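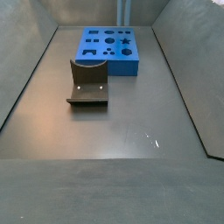
The Blue Sorter, Bench Four

A foam shape sorter with every hole vacant. The star gets all the attention, as usual, while the three little round holes sit in a huddle near the front and try to look like one respectable shape. The black stand with the scooped top has taken the spot just ahead of it.

About this page

Welcome to the toy shelf corner of the Dolano play library, Stostmont branch. We lend sorters, stackers, puzzles and a quantity of wooden fruit that has been bitten by experts.

Borrowing notes for this one

Catalog number 506. Loans run up to 11 days. Shapes travel in the cloth bag with the drawstring, and the bag counts as part of the toy. The arch is the one that ends up under car seats, so please look there before writing to us.

Foam wipes down with a damp cloth. It does not enjoy the dishwasher, as one household has kindly established on behalf of everyone.

Listing by Shu-fen Lu. Holds and late returns go to Ingvild Kvam at the front desk, who has heard the one about the dog.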